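Hornham Residents' Newsletter — March

THE SHARED KITCHEN: WHAT CHANGES THIS SPRING

The shared kitchen on the ground floor of the Hornham building has been open for 5 years now, and the way it is used has changed a good deal in that time. When it started, most bookings were for birthday meals and the odd committee lunch. These days there is a breakfast group, two cooking clubs, a preserving weekend in late summer, and a steady run of people who simply need a bigger oven than the one they have at home. The booking sheet by the door can't keep up with all that, and several of you have said so.

This item covers the new booking rules, the storage shelves, cleaning, and the supper nights. Please read the part on storage even if you skip the rest. Anything left on the old shelves at the end of the month will be moved.

Booking

The paper sheet comes down at the end of March. Bookings will go through Sylvie Charbonneau in the office, by phone or by a note in the box outside her door. She will write them into one book, and the book stays in the office. You can look at it whenever the office is open, but please don't write in it yourself.

A booking is for a morning, an afternoon or an evening. Mornings run until noon, afternoons until five, and evenings until ten. If you need two in a row, say so when you book. You can book up to 40 days ahead. Regular groups keep the times they have, and they need to confirm them once each season.

If you can't use a time you booked, please tell Sylvie by noon the day before. Last fall the kitchen stood locked on a number of evenings that had been booked and forgotten, and other people had been turned away for the same times. We have no plan to charge for missed bookings. If it keeps up through the summer we will have to talk about it again.

Keys are the same as before. Pick up the key from the office, sign for it, and drop it through the slot when you leave. Don't pass it on to the next group, even if they are standing right there — the name on the sheet is the person we call if a burner is left on.

Storage

The tall shelves in the back hall are being replaced. The old ones lean, and Montri Chaiyaporn, who fixed them twice, does not want to fix them a third time. The new set has doors and is a little shallower, so large stockpots will go on the floor-level shelf only.

Every group gets one shelf with a label. Individual residents share the two shelves at the bottom. Put your name and the month on anything you leave, including spices and oil. Food with no name on it will be put out on the counter for a week and then thrown away. The same goes for the freezer, which was last emptied in the fall and had things in it that no one could identify.

Baking pans, mixing bowls and the good knives belong to the kitchen and go back in the drawers under the window. We are short a large roasting pan and the long bread knife. If either one is in your apartment, just put it back. There's no need to explain.

Tables

The stone table with the flower pattern is staying where it is. We were asked about replacing it with two smaller tables, and the answer for now is no. It takes a cloth well, it wipes clean, and moving it would be a job for more people than we can usually get together.
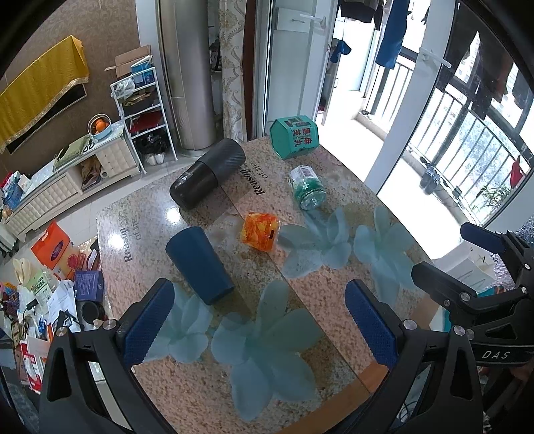
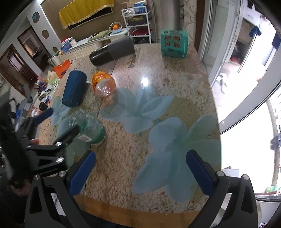 Cleaning

The cleaning rules have been the same since the kitchen opened, but they were never written down in one place. Starting in April a copy will hang inside the pantry door.

Wipe all counters and tabletops with warm soapy water and dry them with a towel. Please don't use the scouring powder on anything except the sinks. Sweep the floor, and mop if you have been frying. Empty the trash and the food scraps both. Take dish towels home, wash them, and bring them back within the week.

The oven needs more care than it has been getting. If something spills over, let it cool and clean it up before you go. Rosalinda Agbayani had to cancel a bread class in the winter when the oven smoked so badly that the windows had to stay open all morning. She was very good about it. The class has been set again for April, with the same people first on the list, and there are 2 places left. Bring an apron and a container for your dough.

Supper nights

The winter supper nights went well. Over the season we served 154 meals, and the money taken in covered the groceries with a small amount left over, which went toward the new shelves. The bean soup and the baked noodles were the most popular. The fish stew was not, and it will not be back.

Lorne Robichaud has run the suppers since they began and would like to step back to doing just one a month. He will still plan the menus and do the shopping. What we need is someone to take charge in the kitchen on the other nights — mostly getting the stove on in time, telling people what to chop, and seeing that the plates go out together. You don't have to be a fine cook. If you are interested, come along to the next supper and work beside Lorne for the evening.

We could also use help with setting up and with dishes. Setting up starts at four and takes less than an hour if enough people come. Dishes take longer.

The price of a supper stays the same through the summer. Children under 5 eat free. If you have an allergy or there is something you don't eat, tell the office when you sign up, so that it can be planned for before the shopping is done.

Odds and ends

The left front burner is slow to light. Hold the knob in for a few seconds after it catches. A repair has been asked for.

Sieglinde Thiele has offered her canning jars to anyone who wants them. They are in boxes in the back hall, lids included, and she would like them gone before the new shelves go in.

The dishwasher takes powder only. Tablets do not dissolve fully on the short wash and leave grit in the cups.

Questions about any of this can go to Sylvie in the office, mornings until noon.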